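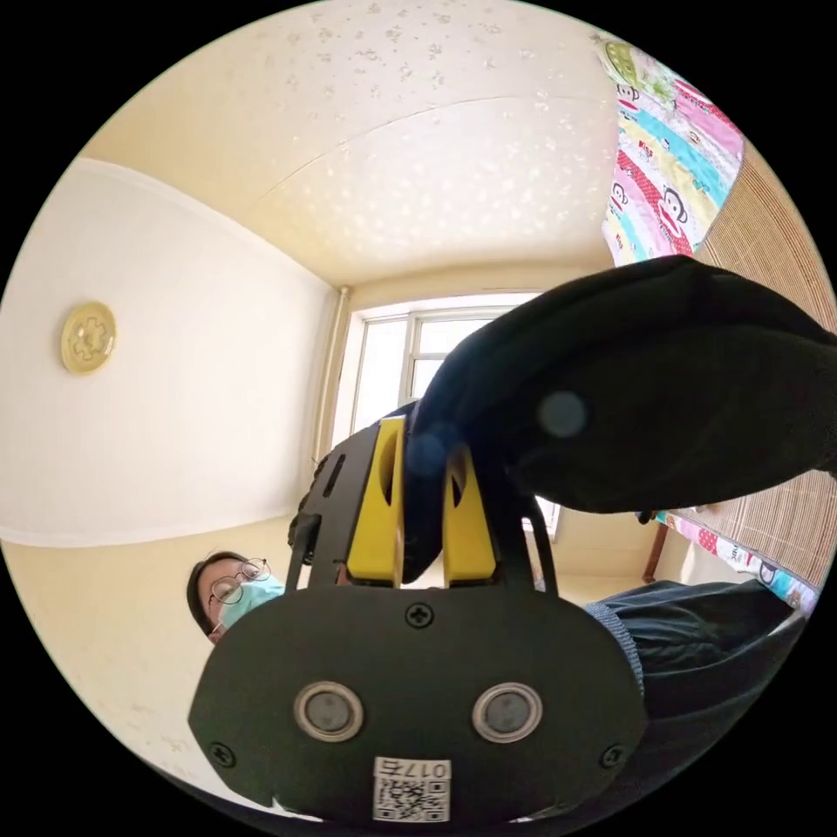
Fig. 1. Black fabric draped over yellow gripper fingers.

CLOTH AND COLOUR
Week 3: Black, and why it is so much trouble

Before the session: read the dye chapter in the course reader, pages 46 onwards. Those who read the wool chapter by mistake last time may find they are now ahead.

1. What we mean by black

A black cloth is one that sends very little light back to you. Students tend to write down that black is "the absence of colour" and leave it there, which is fine for light and hopeless for cloth. To get a piece of cotton to swallow most of what falls on it, you have to put a great deal of colour in. Most commercial blacks are a dark blue or a dark something else with other dyes added to pull it towards neutral. When the black fades, whichever part of the mixture holds on longest gets its moment, and your trousers turn brown, or green, or a sort of tired plum.

Surface matters as much as dye. Velvet looks blacker than satin dyed in the same bath. The pile stands up and light gets lost among the fibres, while satin is smooth and throws a good deal of it straight back at you. Keep this in mind for the practical, where at least one group every year accuses the satin of having been dyed by somebody else.

2. A short and uneven history

For a long time the cheap way to a dark cloth was to begin with a dark sheep. The result was a brownish black that suited people who had renounced vanity and those who couldn't afford any.

The next method was tannin and iron. Oak galls, bark or walnut husks supply the tannin, an iron salt is added, and the two combine into something very dark. It works, and it also slowly eats the cloth. If you look at old embroidery in a museum, you'll often find the black outlines gone and everything they were outlining still in place. Curators call this iron degradation. The embroiderers are past calling it anything.

Better blacks were made by dyeing over and over: woad or indigo first for a deep blue, then madder for red, sometimes weld for yellow. It took skill and a lot of dyestuff, and so a really good black was expensive, and so of course the rich wanted it. European courts took to it with enthusiasm. A plain black suit in a portrait can be a very loud piece of boasting. Merchants liked it too, for it let them spend heavily while looking sober, a trick that has never gone out of use.

Logwood arrived from Central America in the sixteenth century. On its own it fades badly, and England banned it for decades, partly on those grounds. With the right metal salts it gives a decent black, and once dyers had learned this the ban looked less sensible. It stayed in use for silk well after synthetic dyes had taken most of its other work.

Aniline black came in the 1860s. It is made inside the fibre by oxidation and is very fast to washing. Early versions could weaken the cotton or turn greenish in bad air, of which Victorian towns had plenty. Sulphur blacks followed at the end of the century and are still with us in workwear and cheap denim. They're inexpensive and hard-wearing, and the dyehouse smells of eggs.

3. Case for discussion: the Flatmont order

Our set case concerns Clurnell, a small dyeworks at Rurkumport, and an order of 2,000 metres of black cotton drill for the Flatmont theatre. The papers are in the course folder. In outline: the cloth was dyed in two lots. Both matched the approved sample under the lamps at the works. Hung side by side on the stage, one was black and the other was, in the theatre's own word, "aubergine". Clurnell said the lighting was at fault. Flatmont pointed out that lighting was rather what they did.

The technical name for this is metamerism: two colours that agree under one light and part company under another. It happens when the same shade has been reached by different mixtures. Clurnell had run short of one dye halfway through and had substituted another, a fact that appears on the last page of the correspondence, in brackets.

Come ready to say:
– at what point the fault could have been caught, and under which lamps
– whether "match to sample" in the contract means what either side thought
– what you'd have done with the aubergine

4. Looking after it

Black loses dye by washing and by rubbing. Much of what people call fading is really abrasion: broken fibre ends stand up from the surface and scatter light, so the cloth looks grey although most of the dye is still there. Turning the garment inside out helps. So does a shorter wash, cooler water and a machine that isn't stuffed to the door. Strong sunlight will finish off whatever you've saved.

Vinegar in the rinse is often said to "set" the dye. With modern cotton dyes it does nothing of the kind, though your shirt may briefly remind you of chips.

5. Practical

Monday, room 205, straight after lunch. Each group will have swatches of cotton, wool, satin and velvet to look at by the window and then under three lamps. Write down the colour you see before you talk to anyone else. "Black" will not be accepted as an answer.

Bring an apron. Wear something you have no feelings about. The sink on the left drains and the sink on the right doesn't, so please choose accordingly.

Written notes on the Flatmont case are due at the start of the session, one side of paper, either side.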